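Inventory import drops rows after upgrade
Posted 13 October 2019 by Vega Aranda

Status: closed
Product: Rallosico Stock, hosted
Reported by: Amparo Peñalver, Gralard (guesthouse supplies)

Problem as reported: The linen and bedding list exports from the old system with 2,268 rows. After import into Rallosico only 1,471 show up. No error on screen. The import page says "Completed" with a green bar.

First reply (Vega): Asked for the CSV file and the import log. Also asked whether the missing items were all from one warehouse or mixed. Amparo sent the file and said they were mixed, but that no pillowcases had come through at all.

Checked the file. Encoding is UTF-8, no stray line breaks, header row matches the template. Opened it in a plain text editor and saved a fresh copy. Imported to the test account and got the same result, 1,471 rows.

Split the file into pieces of 200 rows and imported them one at a time. The first 7 pieces went in complete. The next one stopped partway and still said "Completed". Looked at the row where it stopped. The size field reads 20" x 30" -- with the inch marks typed in and no quotes around the field. The importer takes the first inch mark as the start of a quoted field and reads everything after it as one long value, which it then throws out without a message.

Rodrigo Moya confirmed the old version ignored quote marks in the middle of a field. The new parser doesn't. He has opened a bug for the missing error message.

Workaround sent to customer:
1. Open the CSV in a text editor, not a spreadsheet.
2. Replace every inch mark in the size column with the word in.
3. Save under a new name.
4. Delete the partial import from the History tab before loading the new file. If you skip this you get duplicates.

Amparo ran it and got duplicates on the first try -- step 4 had been missed. Cleared the list, ran it again, all 2,268 rows present. Pillowcases are there. 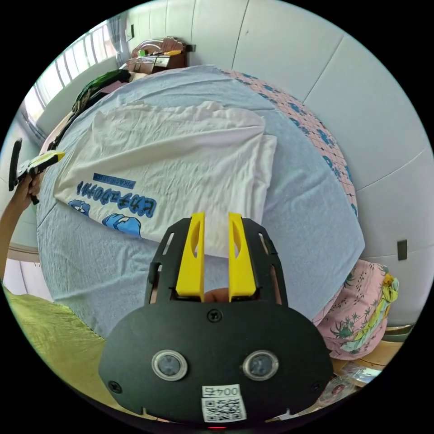

Marín, April. Follow-up on the same account. Fulgencio Valcárcel at Gralard writes that light blue fitted sheets now sort under "Unassigned" in the color filter. The old list has "lt. blue" and the new one expects "light blue". Added an alias under Settings > Attributes > Color and rebuilt the filter index. He reports the sheets are back where they should be.

Parser fix is in the current release. Inch marks no longer need to be replaced, and a bad row now gives a line number. Sverre Bråten updated the help page. Closing again.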